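The gripper that wouldn't let go

12 September 2021

I have been meaning to write up the fault we had on Zaki in August. It cost us most of four days and the cause was dull, but someone else may run into the same thing.

Zaki is the two-armed setup we run in the bedroom test space at Rarkville. The left arm has a plain parallel gripper. The right has the multi-fingered hand that came over from the Grurnbridge bench, where it had done over 2000 grasps without trouble. The task that month was litter: pick things up off the carpet and drop them in a bin.

On the first morning the right hand closed on a tissue, moved over the bin and stayed closed. The log said the hand was open. The arm then carried on to the next item with the tissue still in its fingers and pushed down into the carpet until the force limit stopped it. No damage, but the limit should not be what saves you.

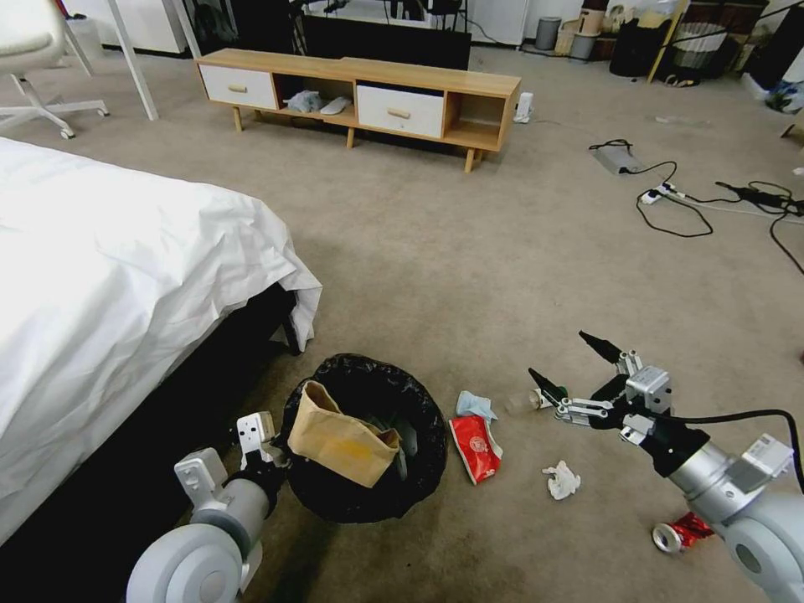
Both arms over the litter course, right hand open.

We restarted and it behaved for seven picks, then did it again. I suspected the tissues at first, as they are soft and can catch in the joints. We changed to wrappers only and got the same fault. Then I blamed the finger calibration and spent a day redoing it. That was a wasted day.

The real cause was the cable to the hand. When the wrist rolled far enough it pulled on the connector, and the hand lost its link for a moment. The open command went missing in that gap. Our code marked the hand as open when the command was sent and never read the position back.

So there were two faults, and the second was mine. I wrote that part at Cluvton last year for a gripper with no position feedback and copied it across without thinking.

The cable now has more slack and a clamp near the connector. The software reads the finger position after each open command, tries again once, and stops both arms if the hand is still shut. I also lowered the downward force limit on the right arm.

I pulled the connector out by hand on 5 separate runs to check, and it stopped each time. The left gripper still uses the old code. I'll change that next.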